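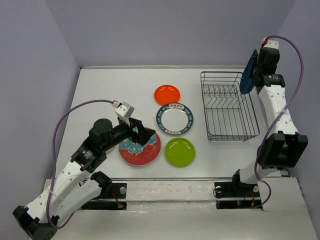

Zwei Roboterarme mit weißen Gliedern und schwarzen Greifern über einer weißen Tischplatte

PRESSEMITTEILUNG

Gorkonent legt Quelltext der Druckvorbereitung Pretilach offen

Version 2 erscheint im März unter freier Lizenz – 238 Materialprofile zum Start enthalten – Format der Profildateien vollständig dokumentiert

Skuvberg, 6. Februar 2020. Die Gorkonent GmbH, Hersteller von 3D-Druckern für Werkstätten, Schulen und private Anwender, stellt ihre Software zur Druckvorbereitung auf ein offenes Entwicklungsmodell um. Mit der Veröffentlichung von Pretilach 2 im März wird der gesamte Quelltext des Programms unter der GNU General Public License zugänglich. Die Freigabe umfasst den Rechenkern, die grafische Oberfläche, die Kommandozeilenversion sowie die Sammlung der Materialprofile. Bislang war Pretilach ausschließlich als kostenlose Beigabe zu den Druckern des Unternehmens erhältlich und konnte nur mit diesen verwendet werden.

Pretilach zerlegt dreidimensionale Modelle in Schichten und berechnet daraus die Steueranweisungen für Drucker, die mit aufgeschmolzenem Kunststofffaden arbeiten. Die Software verarbeitet Modelle in den Formaten STL, OBJ und 3MF und gibt G-Code aus. Sie läuft unter Windows, macOS und den verbreiteten Linux-Distributionen.

„Viele unserer Kunden betreiben Geräte verschiedener Hersteller nebeneinander und haben uns seit Langem um eine Lösung gebeten, mit der sie ihre Einstellungen an einem Ort pflegen können“, erklärt Līga Kazlauskienė, Leiterin der Softwareentwicklung bei Gorkonent. „Mit Pretilach 2 kommen wir diesem Wunsch nach. Zugleich erhalten Anwender die Möglichkeit, die Berechnung der Druckbahnen im Einzelnen nachzuvollziehen und an ihre eigenen Anforderungen anzupassen.“

Neu gestalteter Rechenkern

Für Version 2 wurde der Rechenkern in weiten Teilen neu geschrieben. Die Außenwände eines Bauteils werden nun mit veränderlicher Linienbreite berechnet. Dünne Stege und spitz zulaufende Bereiche, die in der Vorgängerversion mit kurzen Füllbewegungen geschlossen wurden, lassen sich auf diese Weise in durchgehenden Bahnen drucken. Die Funktion ist in der Voreinstellung aktiviert und kann für einzelne Modelle oder Modellbereiche abgeschaltet werden.

Ebenfalls überarbeitet wurde die Erzeugung der Stützstrukturen. Anwender können Flächen, die gestützt werden sollen, unmittelbar am Modell markieren oder von der Stützung ausnehmen. Der Abstand zwischen Stütze und Bauteil lässt sich in waagerechter und senkrechter Richtung getrennt einstellen. Bei Druckern mit zwei Extrudern kann die Kontaktschicht aus einem anderen Material bestehen als der übrige Stützkörper.

Die Schichthöhe kann innerhalb eines Modells abschnittsweise verändert werden. Eine Vorschau zeigt dabei, wie sich die gewählten Abstufungen auf Druckdauer und Materialverbrauch auswirken. Für Bauteile mit Bohrungen und Passungen steht eine Maßkorrektur zur Verfügung, die Innen- und Außenkonturen getrennt behandelt. Gorkonent reagiert damit auf Rückmeldungen aus Ausbildungswerkstätten, in denen häufig Lagersitze, Zahnräder und Gehäuse gedruckt werden.

Materialprofile in lesbarer Form

Zum Lieferumfang von Pretilach 2 gehören 238 Materialprofile. Sie enthalten unter anderem Angaben zu Düsen- und Betttemperatur, Lüfterleistung, Rückzugslänge und Druckgeschwindigkeit und decken die gängigen Kunststoffe PLA, PETG, ABS, ASA und TPU sowie mehrere Polyamide ab. Jedes Profil nennt den Drucker und den Düsendurchmesser, mit denen es ermittelt wurde.

Die Profile werden künftig als einfache Textdateien gespeichert. Das bisherige Binärformat entfällt. Änderungen lassen sich dadurch mit den üblichen Werkzeugen der Versionsverwaltung verfolgen, und Werkstätten mit mehreren Arbeitsplätzen können einen gemeinsamen Bestand führen. Bestehende Profile aus Version 1 werden beim ersten Start erkannt und nach Bestätigung durch den Anwender umgewandelt. Die ursprünglichen Dateien bleiben erhalten.

Eine Beschreibung des Dateiformats ist Bestandteil der Dokumentation. Hersteller von Druckmaterial können eigene Profile einreichen. Diese werden nach einer formalen Prüfung in ein öffentliches Verzeichnis aufgenommen und dort als Herstellerprofile gekennzeichnet. Beiträge von Anwendern erscheinen in einem gesonderten Bereich. Eine Gebühr wird in keinem der beiden Fälle erhoben.

Unterstützung für Geräte anderer Hersteller

In der Gerätebibliothek von Pretilach 2 sind 40 Druckermodelle hinterlegt. Neben den Baureihen von Gorkonent befinden sich darunter auch Geräte anderer Anbieter und verbreitete Bausätze. Weitere Drucker können über einen Assistenten angelegt werden, der Bauraum, Kinematik, Düsenzahl sowie Start- und Endanweisungen abfragt. Unterstützt werden kartesische Drucker, Delta-Geräte und CoreXY-Aufbauten.

Die Kommandozeilenversion erlaubt es, Modelle ohne grafische Oberfläche aufzubereiten. Sie richtet sich an Betreiber kleinerer Druckerverbünde und an Entwickler, die Pretilach in eigene Abläufe einbinden möchten. Sämtliche Parameter der Oberfläche stehen auch dort zur Verfügung. Fehlermeldungen werden auf Wunsch in maschinenlesbarer Form ausgegeben.

Erprobung in Lepik

Vor der Freigabe wurde die Software in der Lehrwerkstatt des Unternehmens in Lepik erprobt. Über 54 Tage liefen dort Vorabversionen im regulären Ausbildungsbetrieb. Die Auszubildenden fertigten mit ihnen Vorrichtungen, Kabelführungen, Ersatzteile für Druckergehäuse sowie Bauteile für Projektarbeiten. Fehler wurden in demselben System erfasst, das ab März auch der Öffentlichkeit offensteht. Die zugehörigen Einträge werden zusammen mit dem Quelltext veröffentlicht, soweit sie keine personenbezogenen Angaben enthalten.

„Die Erprobung hat vor allem bei der Bedienoberfläche zu Änderungen geführt“, so Kazlauskienė. „Die Auszubildenden haben uns gezeigt, an welchen Stellen Begriffe unklar waren und welche Einstellungen sie an einer anderen Stelle erwartet hätten. Die Anordnung der Menüs wurde daraufhin noch einmal grundlegend überarbeitet.“

Die Oberfläche ist nun in eine Grundansicht und eine erweiterte Ansicht gegliedert. In der Grundansicht wählt der Anwender Drucker, Material und Qualitätsstufe. Die erweiterte Ansicht enthält alle Parameter und verfügt über eine Suchfunktion. Abweichungen vom gewählten Profil werden farblich hervorgehoben und können einzeln zurückgesetzt werden.

Weiterentwicklung und Mitwirkung

Die Weiterentwicklung von Pretilach verbleibt in der Verantwortung der Softwareabteilung von Gorkonent am Standort Skuvberg. Änderungsvorschläge von außen werden dort geprüft und nach Annahme in den Hauptzweig übernommen. Die Urheber behalten ihre Rechte am beigetragenen Code, eine Übertragung an das Unternehmen wird nicht verlangt. Ein Leitfaden für Beitragende beschreibt die Gestaltung des Quelltextes, den Ablauf der Prüfung und die Anforderungen an automatische Tests.

Der Name Pretilach und das zugehörige Logo bleiben geschützt. Abgeleitete Programme dürfen im Rahmen der Lizenz verbreitet werden, müssen jedoch eine eigene Bezeichnung tragen. Die Firmware der Drucker ist von der Umstellung nicht betroffen. Gewährleistung und technischer Kundendienst für die Geräte bleiben unverändert, auch wenn diese mit einer abgewandelten Fassung der Software betrieben werden.

Verfügbarkeit

Pretilach 2 steht ab März auf der Website des Unternehmens zum kostenfreien Herunterladen bereit. Die Oberfläche ist zunächst in deutscher und englischer Sprache verfügbar. Übersetzungen in weitere Sprachen können über das öffentliche Verzeichnis beigesteuert werden. Version 1 erhält bis zum Jahresende Fehlerkorrekturen, neue Funktionen sind für sie nicht mehr vorgesehen.

Über Gorkonent

Die Gorkonent GmbH mit Sitz in Skuvberg entwickelt und fertigt 3D-Drucker nach dem Schmelzschichtverfahren sowie die zugehörige Software. Zum Angebot gehören Komplettgeräte, Bausätze, Ersatzteile und Schulungen. Am Standort Lepik betreibt das Unternehmen eine Lehrwerkstatt. Kunden sind Handwerksbetriebe, Bildungseinrichtungen, Konstruktionsbüros und private Anwender.

Pressekontakt

Gorkonent GmbH
Unternehmenskommunikation
Skuvberg

Abdruck honorarfrei, Belegexemplar erbeten.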